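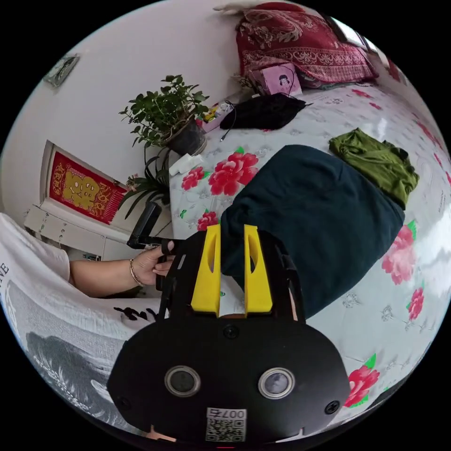
Hand with a thin gold bracelet, left; two yellow plates and the 007 sticker, center.

GRERNANCE HOUSING COOPERATIVE
Minutes of the members' meeting, March
Ground floor common room, 7:00 p.m.

Present: members from both stairways, enough for a vote. The managing agent sent apologies at 6:40 p.m.

1. Minutes of the last meeting
Approved with one change. Under item 5, "the agent will provide the contract" now reads "the agent said the contract would be provided." It has still not come.

2. Water bills
The meeting had the Brorason proposal for individual water meters in front of it. Brorason would fit a meter in every apartment and read it remotely, and members would view their use through a program called Pindia. The price is $3,439 for the first stairway. No price is given for the second stairway. The cover letter describes the savings as "substantial."

Members asked what substantial meant. The proposal does not say. It has a chart with two bars, one taller than the other, and no numbers on either.

A member from the second stairway pointed out that the last bill showed a jump of 2,016 gallons over the one before, and that the same period included the repair to the boiler room valve, when the line was flushed more than once. She doubted that meters in the apartments would have told us anything about a valve in the basement. Others thought separate meters were still fairer, as large households and single people now pay the same share. That was accepted as a fair point, though a different one from saving water, and the proposal mixes the two all the way through.

Pindia was discussed at length. The proposal says it is free for the first year. The price after that is "to be confirmed." Two members said they would not use a program to look at their water and asked if a paper bill would still be sent. Nothing in the proposal answers this.

Vote: proposal not accepted in its present form. Brorason to be asked for (a) a price for both stairways, (b) the yearly cost after year one, (c) the name of a building of our size where bills went down, with the bills. Passed, one against. The member voting against asked for it to be noted that we have now put this off 2 times and the water is not getting cheaper. Noted.

3. Common room 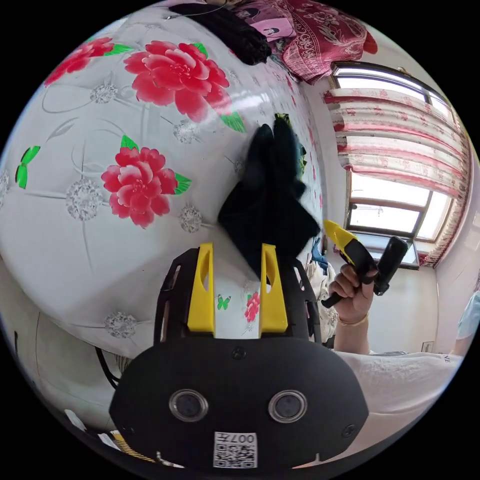
The offer from Abou Zeid to refit the common room comes to $1,052, for six chairs, a set of table covers in plain gray, and "styling." It arrived without being requested, after a visit to measure the windows. The chairs were generally supported, two of the old ones being unsafe. Styling was not supported, and no one present could say what would be delivered under that heading. On the covers, the offer claims that plain gray "brings calm to shared spaces." Several members said they were calm already. It was argued that a shiny printed cover, with red peonies and green butterflies and the crystal shapes between them, is a good deal more cheerful than gray and hides a coffee ring better. One member disagreed and finds the flowers too much at breakfast events. The meeting decided that taste was not worth a second round.

Agreed: ask for a price on the chairs alone. No covers, no styling. If the price for chairs alone is almost the same as the full offer, we look elsewhere.

4. Bicycle storage
The agent's report says the new rule on tagging bicycles "has been well received." Members asked by whom. Most had not received a tag. Those who had received one were not sure whether to put it on the frame or the lock. Three bicycles without tags have stood in the same spot since before the rule, so it is hard to see what the rule has done. The clearing date in the report was left blank.

Agreed: no bicycle to be removed until every apartment has had a tag and four weeks to use it. Notice to go in both stairways, on paper.

5. Heating hours
Complaint from the top floor that the heat goes off before 10 p.m. The agent's written reply says the system "is performing as designed." The meeting did not find this helpful. Top floor members will write down the room temperature each evening at 9:30 until the next meeting, so that the next reply has something to reply to.

6. Any other business
Front door closer is slamming again. Reported last month as fixed.

A member asked if the agent could attend in person next time. To be put in writing.

Meeting closed 8:50 p.m.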